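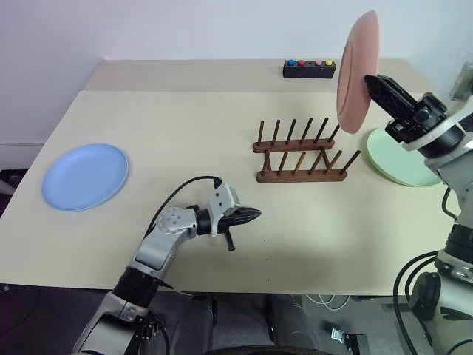
**Is hand-washing really cheaper than a dishwasher? Not buying it**

**mosswick** wrote:

My utility sent out another leaflet saying a full dishwasher beats the sink on water every time. I have my doubts. Every one of these comparisons seems to use a person who leaves the tap running the whole way through. Who does that? I fill a basin, wash, rinse in a second basin, done. Has anyone here measured it at home, with a meter?

---

**tallgrass_58** wrote:

I did, for one month (November). Read the meter before and after every wash. My old Veltham dishwasher used less than I did at the sink, and I thought I was careful. Rinsing is where it all goes.

---

**mosswick** wrote:

> Rinsing is where it all goes.

Fine, but were you running anything else? Toilet, ice maker? A house meter picks up everything. And one month is one month.

---

**pennyloaf** wrote:

Everyone argues about water and forgets the machine costs money. The Vestergaard I was quoted came to 20 times what I paid for my rack and basin. Then there's the salt, the tablets and the repair guy. I'd need to see a lot of saved water before that looks like a bargain.

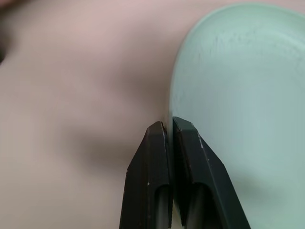 Also, they break. My sister's Clirkix needed a new pump after 2 years and the part was back-ordered all summer. She washed by hand anyway, with a dead dishwasher taking up a whole cabinet.

---

**tallgrass_58** wrote:

@mosswick Everything else was off. I'm not new to this.

@pennyloaf One bad pump proves nothing. My Veltham has run 3359 cycles according to the service menu and I've replaced one spray arm.

---

**pennyloaf** wrote:

And one good machine proves something? Come on.

---

**dkbrine** wrote:

You're both partly right. It depends on how many people are eating. I live alone. By the time I fill a dishwasher the bottom rack smells like a pond, so I end up running it half empty. I went back to the sink and my bill hardly moved either way.

What I don't trust is the "eco" setting. Mine is a Basico, and it takes so long that I've gone to bed before it finishes. Plastic tubs still come out dripping, so I stand there with a towel. Where's that in the leaflet?

---

**mosswick** wrote:

That's my complaint exactly. They quote savings of 4000 gallons and don't say compared to whom, or over how long.

I'll borrow a flow meter for the kitchen tap and post numbers, good or bad. Still expect the basin to win.

---

**tallgrass_58** wrote:

Scrape, don't pre-rinse, and count the hot water separately. Otherwise I won't believe your numbers either.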